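Shared Table Gallery
Pilluleo Reading and Meeting House

The wooden table in the Abdel Rahman Room is used by all visitors to the house. The guidance on personal items, drinks and clearing up was revised in September under the direction of Nesma Ouazzani, Head of Visitor Services. Groups holding a booking are asked to read the page before arrival and to share it with their members.

Cups and napkins

A used napkin may be placed in an empty cup and carried to the bin with it. Cups that still hold liquid should be emptied at the sink first.

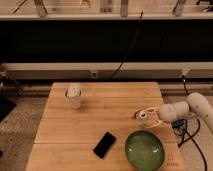
Where should phones be kept while the table is in use?
Phones may stay on the table, set to silent, and should be kept well away from open drinks. Calls are taken in the corridor.

The green bowl

The bowl is the property of the house and remains in the room. It is suitable for fruit, wrapped sweets and other dry food. Visitors who use it are asked to wash it by hand with mild soap, dry it fully and return it to the table.

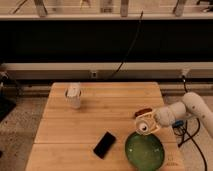
Soups, sauces and hot dishes are served in the dining room on the ground floor, where heatproof dishes and mats are provided. The wooden surface marks easily, and any spill should be wiped along the grain with a soft cloth. Abrasive pads and spray cleaners are not permitted.

Tape and small supplies

Tape, pens and clips may be borrowed from the Grastia cabinet during opening hours. Tape should not be applied to the tabletop, even for a short time. Notices and name cards belong on the board by the door. 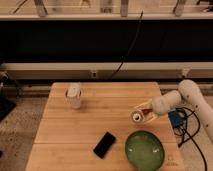 Clearing the table

Each group is allowed 40 minutes at the table, with clearing up included in that time. Small belongings left behind are taken to the front desk, labeled with the room name and kept for 23 days. Mamta Awasthi is responsible for the register of lost items and can answer inquiries from visitors who believe they have left something in the room. A short description of the item is required before it can be returned.

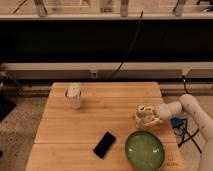 The shared table, with cup, phone and green bowl.

Bookings for the room are handled by Golnar Nouri at the front desk. Requests from groups needing two consecutive periods should be made in writing.

Page reviewed Wed 29 December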